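Plant & Production Forum > Body and Stamping > Line Changeover

Thread: Adding a second model to an existing press line, die change time vs. batch size

kt_presslead
Joined the site last year as press shop lead at the Kunska plant. We stamp outer panels for one sedan now and will be adding the wagon in November. Same underbody, different roof, different rear doors, different liftgate, quarter panels obviously. The tandem line is a Dedov, four presses, moving bolsters on all of them. Current die change is 41 minutes last good part to first good part. Planning wants to run the wagon parts in small lots to keep racks down and has written the schedule around a 23 minute change. I was not asked about the 23.

Question for anyone who has added a second body style to a line like this: where did the time come out of the change, and is it better to fight for bigger lots instead?

borderline_draw
Where does your 41 go? Split it up. On most tandem lines I have worked on, the bolster swap itself is the small part. The time is in automation tooling, first part approval and waiting for somebody with a fork truck.

kt_presslead
From the shift logs, bolsters out and in is the smallest block. Crossbar tooling is next. The largest block is everything between the first hit and quality releasing the part. The logs don't separate splits in the panel from waiting on the inspector.

borderline_draw
Then you don't have a die change problem yet, you have a logging problem. Add a code for "part made, waiting on release" and run it for a few weeks before you buy anything.

Hemflange
Disagree with the order. November is close if tooling has to be ordered. Log it, yes, but start on the crossbar tooling now. If the operators are still bolting cups and plugging air lines by hand, go to preset tooling carts with a single coupling per side. It is known work with a known result and you will need a set for each wagon part anyway. Paying for quick-change on the new sets and leaving the sedan sets as they are gets you the worst of both, so do all of them.

kt_presslead
They are plugging air lines by hand. Color coded, but by hand. We had a crossed line on the inner door last month and dropped a panel between press 2 and press 3.

slugmark
We went through this at our place with an Andale line. Somewhat newer than yours, same layout. Three things from that launch:

Shut heights. The wagon dies came in from a different tool shop and were not built to the common shut height. Every change into a wagon part needed a slide adjustment on all four presses, and the presses adjusted one after another because of how the program was written. Making them adjust together was an afternoon of controls work. Check the die drawings now.

Cushion pins. If the pin pattern differs between sedan and wagon, you are moving pins on the bolster, and if the bolster isn't out of the press early enough that ends up inside your change. We standardized the pattern wherever the draw allowed it. Two parts would not go.

Scrap chutes. The liftgate trim throws a long piece of offal that the sedan parts never produced. It bridged in the chute at the third press. Line stops for that were worse than the changeover.

Hemflange
Seconding chutes. Always forgotten. Have the tool shop send the trim steel layout and look at the longest piece.

kt_presslead
Shut heights are common on paper. I will ask for measured values. Pin patterns I don't have for the roof.

EOQ_or_bust
Somebody has to take the other side. Why is 23 minutes the target at all? Lot size should come out of the change cost and the holding cost, and the holding cost of a liftgate outer is mostly the rack it sits in and the floor under the rack. If you have floor, larger lots are cheap. I have seen plants spend a year chasing changeover and then use the time they gained to run the same lots they ran before.

slugmark
Racks are not cheap for class A surfaces. And if you find a ding in the inner draw radius at assembly, a big lot means the whole lot gets sorted. The cost of containment never shows up in that formula.

EOQ_or_bust
It can be put in. Nobody on the floor wants to put it in because the number is then visible. Fine, add expected sort hours per lot. In the cases I ran, it moved the answer less than people expect.

borderline_draw
It moved it less because your defect rate was taken from a mature part. On a launch part, use the launch rate. A wagon roof in its first quarter will not behave like a sedan hood in its fifth year.

EOQ_or_bust
Fair for the first quarter. Then revise the lots afterward. My objection is to fixing the schedule permanently on a change time the line has not demonstrated once.

kt_presslead
That is my objection too, and it is the one I will be taking to planning. Do you have a format for showing it? They respond to tables and not to much else.

EOQ_or_bust
One row per part number. Columns: demonstrated change time, weekly demand, strokes per minute net, lot size at demonstrated time, lot size at target time, racks needed at each. Total the racks. Let them see how many racks they are short if the target is missed. Don't put any text on it.

Hemflange
Also give them a ramp. Demonstrated time now, expected after tooling carts, expected after release is fixed. With dates next to each. A single number with no path gets treated as a refusal.

rackandfloor
Reading this from the assembly side. Whatever you settle on, tell the body shop early. We were given smaller lots with the same delivery frequency, which meant part racks of three types showing up on one tugger run and a lineside footprint that had been laid out for full runs of one. The press shop hit its number, and we had door outers in the aisle for a month.

slugmark
This. Whoever owns the rack loop should be in the first meeting.

kt_presslead
The rack loop is under logistics here. Racks are from Ammann, and the lead time on the wagon liftgate rack is longer than on the tooling, so if lots go up I need to know before the rack order is final. I had not connected those two until this thread.

borderline_draw
Back to release time. How is the first part being approved? Panel on the light table next to the line, or carried to the lab?

kt_presslead
Carried to the lab for anything outer. Visual and stone on the line end for inners. The lab also checks the trim edge and hole positions on a fixture, one fixture per part, and those get pulled from storage when the part arrives and not before.

borderline_draw
There is your block. Stage the fixture before the last hit of the previous part. The inspector has the schedule. And split the approval in two: surface and splits at the line end to release to racks, dimensional from the lab within the first rack with a hold tag on it. You contain one rack at most.

Hemflange
Needs the quality manager to sign that. Some won't, with reason. If a pierce punch is broken you have a full rack of outers with no hole.

borderline_draw
A missing hole is visible at the line end. A gauge pin on a template finds a shifted one. I am not proposing to skip the check, only to stop holding the line for the full report.

kt_presslead
Desk:

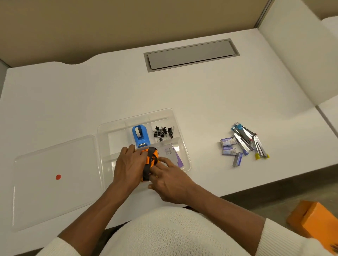 Reading time: 4 minutes

Update for those following. I added the release code to the downtime screen and had both shifts use it. Early results only, but the split is clear enough: waiting on release is the largest single item on outers and close to nothing on inners. Staging the fixture is already being done by one shift on its own. The other shift has now been told to do the same.

Measured shut heights came back from the tool shop. The rear door dies are off the common value. They have agreed to correct with a plate before shipment. The roof pin pattern is different from the sedan and will stay different. I have asked for a second set of pins to be kept at the bolster parking position.

Controls has confirmed that the Dedov slides adjust in sequence, as slugmark described. The change is on their list.

slugmark
Get it off their list and onto a shift. Ours sat for months. Also check the counterbalance air pressure is in the recipe by die number. If the upper die weight changes and the pressure is set by hand, your slide adjust will fault out.

kt_presslead
It is in the recipe for presses 1 and 2. Set by hand on the others. Thanks, would have missed it.

EOQ_or_bust
Did planning accept the table?

kt_presslead
They accepted the demonstrated time as the basis for launch, with a review after the carts are in. The rack quantity went up. They are keeping 23 as the target, which I can live with as long as it isn't in the schedule.

EOQ_or_bust
Better result than most get.

rackandfloor
Has anybody redrawn the lineside for the larger rack count?

kt_presslead
Logistics has it. I will ask for the drawing and post the footprint per part when I get it.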